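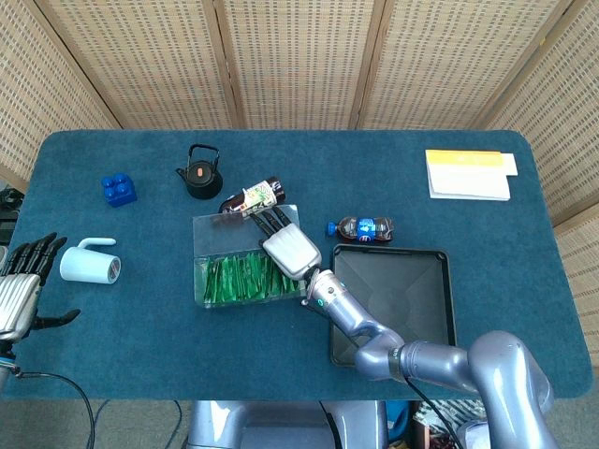 Poppy Mapplebeck wrote to me on Thursday to say that a table never stays clear for longer than it takes the kettle to boil, and that I should stop fighting it and start giving things somewhere to live. I have been turning that over ever since, usually with a cup in my hand.

3 min read

So welcome to the Tapley table pages! This little gallery is for anyone who has a surface where everything lands (tea, toys, paper, the soda you meant to put in the fridge) and who would like to keep using it without giving up the nice bits.

The clear box of green packets is my favorite thing in the whole lineup. Standing them upright in rows means you can flick through them with a finger, and you see right through the side when it's getting low. I did keep mine in a drawer for 7 years and I could not tell you why.

The little black teapot with the orange oval on it gets a spot toward the back, where the wire handle can stand up without catching on a sleeve. Notepads go in one stack, yellow stickies on top, and the dark tray is there for whatever turns up next. As for the blue block with the four studs, well, every house I know has one of those on a table somewhere, and I've grown fond of them.

I do love a woven screen behind a blue felt top, too. It makes a corner feel like a room.

This site uses cookies. By continuing to browse you accept our cookie policy.

2 comments

Nigel Dobson
We did the upright packets at Plarham and now my wife wants the soup mixes done the same way. Where do you find boxes that deep?

Brunello Santoro
Felt is lovely until somebody spills. Do you put anything over it for tea?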